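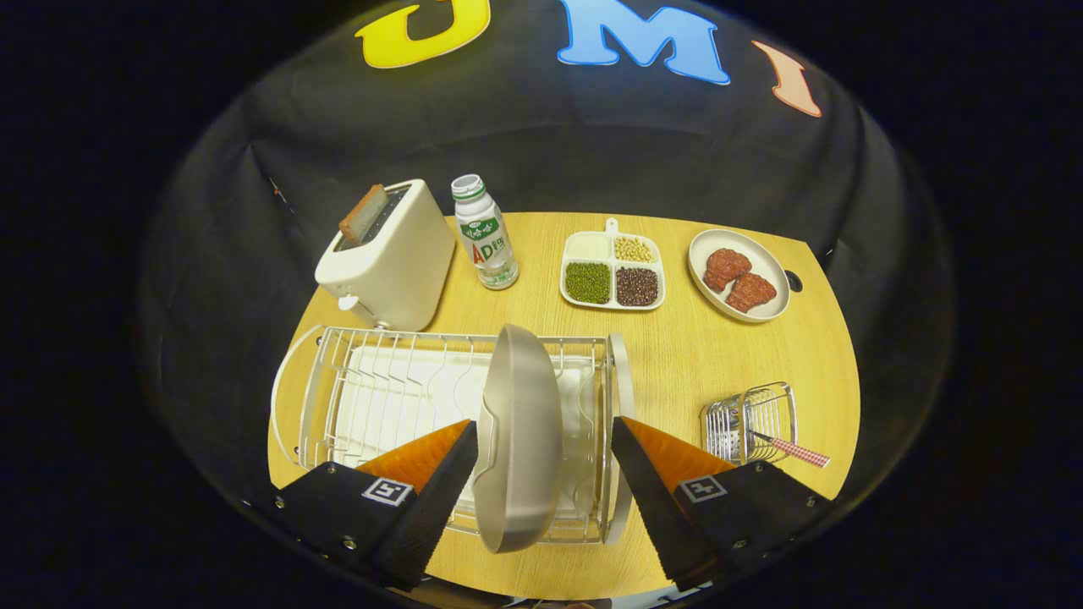 From the Kitchen Table: Getting the Dish Rack Right

If you have been reading the Flistach household newsletter for any length of time, you will know that I have strong feelings about dish racks, and that I promised back in June to get around to them properly. Well, the summer got away from me (the tomatoes, the company, the heat) but I have kept my word at last, and I'm glad, as 14 of you wrote in to remind me!

My feeling is that a small rack, kept on the table where you are already working, gets used a great deal more than a big one over by the sink. I like a white wire one with a handle loop at one end and a drip tray underneath. The wires should stand up in proper rows, close enough that an oval plate can go in on its edge and lean there without sliding down flat. Ovals are the trouble in my house. Round plates will sit almost anywhere, but an oval wants to be lowered in from straight above, and if you come at it from the side you will knock whatever is next to it, and then you have the clatter and the bad mood that goes with it.

The drip tray does need rinsing, I'm afraid. Slide it out when the plates are put away, give it a wipe, and slide it back before you forget where you set it down.

Spoons and forks I keep apart from the plates, in a little wire basket off to the right. A reader in Plustley told me years ago that she stands hers handle down, and I have tried it both ways and gone back to handles up every time. It's easier to grab a pretty handle, and I do have a weakness for a red-and-white check.

Then there is the matter of what else lives on the table. Along the back is the place for breakfast and supper things that are waiting their turn: the toaster in the corner, a bottle of something milky to drink, the dry beans sorted into a divided tray, and the meat on a round plate with a rim to it. I keep soybeans, mung beans and the dark reddish ones each in their own compartment, and if one compartment stays empty, so much the better, there's always something that needs a spot. With all of that pushed back, the front belongs to the rack, and you have elbow room. 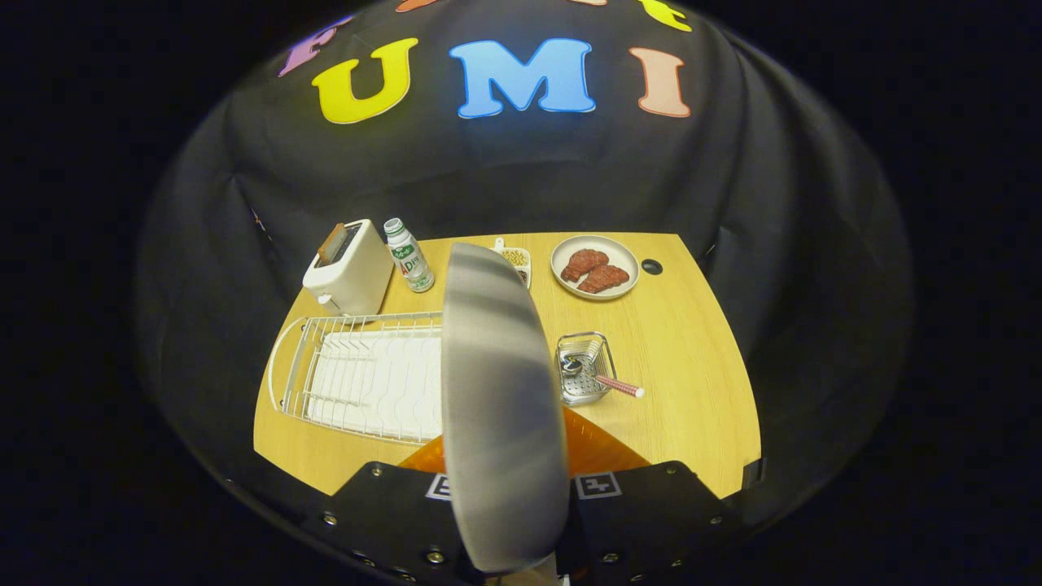 Toast up, steaks on the plate, and the rack at the front of the table.

I'd love to hear how you arrange yours, especially those of you in Lill with the narrow kitchens. Letters can go in the box at the Pudunis counter as usual, and please write your name clearly this time, as I had a lovely long one about butter dishes and couldn't make out who to thank. Next issue will be jars and lids, if I can find all the lids.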